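Mathew Water Loss Reduction Project
Progress report, second reporting period
Prepared by Ecaterina Ursu, project lead

Summary

Work in this period covered the branch line survey, meter installation in the north blocks, and the first stage of valve replacement. The survey is complete. Meter installation is complete except for block 10, where access to the riser cupboards was delayed by asbestos sampling. Valve replacement is behind schedule for the reasons given under Work Package 3. Spending is within the approved budget and no change to the total grant is requested.

Work Package 1: Survey

The branch line survey was extended to the laundry building at the request of the housing office. The lines there do not match the drawings held on file. The cold feed enters from the east side, and the isolation point marked on the drawing was removed at an unknown date. Revised drawings have been issued to the housing office and to Jetex, the installation contractor. Pipe material was recorded at every accessible joint. Most of the original galvanized pipe has already been replaced with copper or plastic, but short galvanized sections remain behind the ground floor kitchens. These sections are outside the scope of the grant. They have been listed in the survey file for the owner's maintenance plan.

Work Package 2: Metering

A total of 47 Woner meters have been installed and sealed. Readings are collected in Kernix at hourly intervals. Data from the first weeks had gaps between midnight and 4 a.m., when flow is lowest and leakage is easiest to separate from use. The gaps were traced to a logger setting that suspended transmission after a period without a pulse. Jetex changed the setting on all units and night data has been continuous since then. The affected nights have been left out of the baseline. We considered filling them by interpolation but decided against it, as the baseline period is long enough without them.

Night flow in the south blocks is higher than expected. Part of it comes from toilet cisterns with worn inlet seals, which the housing office is handling through its normal repair process. The rest has not been assigned to a cause.

Work Package 3: Valve replacement

Replacement of the apartment isolation valves began in December. The existing gate valves are seized in many apartments, and a repair under a kitchen sink therefore requires the whole riser to be drained. 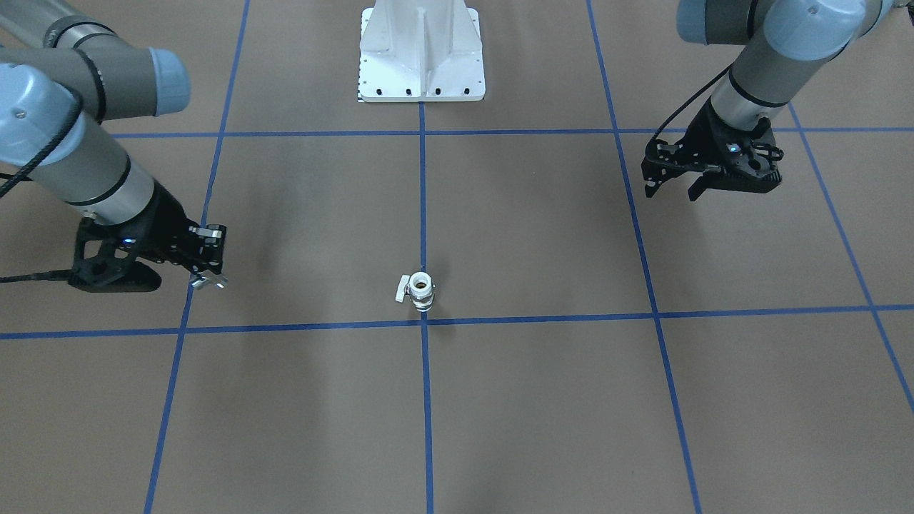
Draining a riser takes most of a morning, and residents must be given written notice. For this reason the order of work was changed so that every valve on one riser is replaced during a single shutdown. Jetex carries a stock of fittings to each shutdown and signs unused ones back in the same day. The white valve fitting, small enough to stand upright on its own within the blue tape grid, takes up little space under a sink, and clearance has not been a limiting factor so far. The limiting factor is the condition of the old pipe ends. Where the thread is corroded, the end has to be cut back and a new section fitted, and this was not allowed for in the original time estimate.

At the end of the period, 21 risers were complete. Each was pressure tested before being returned to service. There were 2 failures on first test, both at compression joints on cut-back pipe. The joints were remade and passed on the second test. Test sheets are held by Jetex and copies are in the project file.
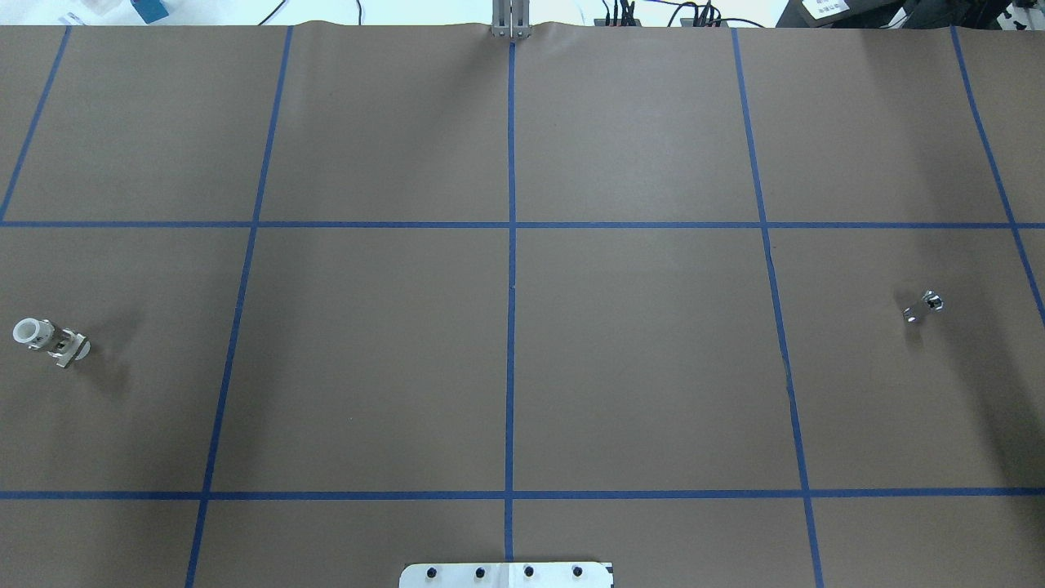

The remaining risers have been ranked by expected pipe condition, using the survey records and the age of the last kitchen refit. Those likely to need cutting back have been given a full day. The revised program moves the end of Work Package 3 into the next reporting period. Meter readings taken before and after each shutdown will be kept separate in Kernix so that the effect of the new valves can be compared riser by riser.

Risks

Access remains the main risk. Several residents work nights and have asked for afternoon shutdowns. Jetex has agreed to this on the condition that the riser can be back in service by 6 p.m. The block 10 sampling results are still outstanding. If removal work is needed there, its cost will fall to the building owner and the block will be metered last.

Supply of the meters is no longer a risk, as all units are on site.

Next period

Complete metering in block 10. Continue valve replacement according to the revised program. Close the baseline and issue it to the funder with the list of excluded nights. Investigate the unassigned night flow in the south blocks, starting with the buried section between the pump room and the first riser.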